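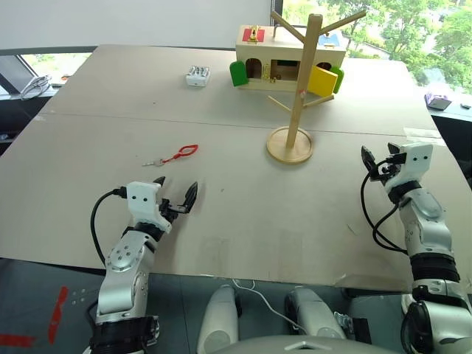 Figure 1. Start position for the hanging task, head view. The key and lanyard lie ahead of the left gripper.

Unit 2: Reviewing a two-arm manipulation kit
Handout, Aug 17, 2022

The product under review is the Bretus, a two-arm kit offered by Darnport to teaching labs. Read the Mutis data sheet before class. Mutis supplies the gripper fingers and publishes its own load figures, which do not always match the ones in the Darnport manual.

2.1 Task
Pick up the key by its lanyard and hang it on a peg of the wooden stand. The stand is not fixed to the table. A trial is scored as failed if the base shifts or the key is dropped.

2.2 Why this task
Rigid blocks say little about a gripper. A lanyard changes shape when it is lifted, and the opening that has to pass over the peg may close up. The kit's planner treats every object as rigid – keep this in mind when reading the vendor's success rates.

2.3 Views
The kit records a head view and a wrist view. The head view gives the layout of the table and is used for the approach. The wrist view is used for the last part of the motion, where the fingers can hide the contact point.
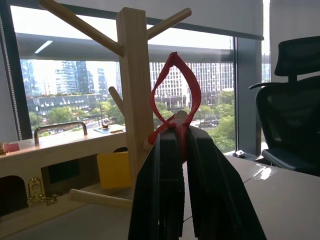
Figure 2. Wrist view, red loop at a short peg of the stand. The knot is near the gripper tips.

In Figure 2, note how much bright window lies behind the post. Exposure on the wrist camera should be locked before a run. With auto exposure on, the black fingers lose detail first.

2.4 Cost and service
The service plan is $1,055 per year and covers two visits. Finger pads are billed separately. Ruangrit offers a cheaper plan for the same arms, without on-site calibration.

2.5 Assignment
Run 80 trials, split evenly between the arms. Log the peg used, the grasp point on the lanyard, and the cause of each failure. Reports are due the first week of December. Raw logs go in the course folder, one file per arm.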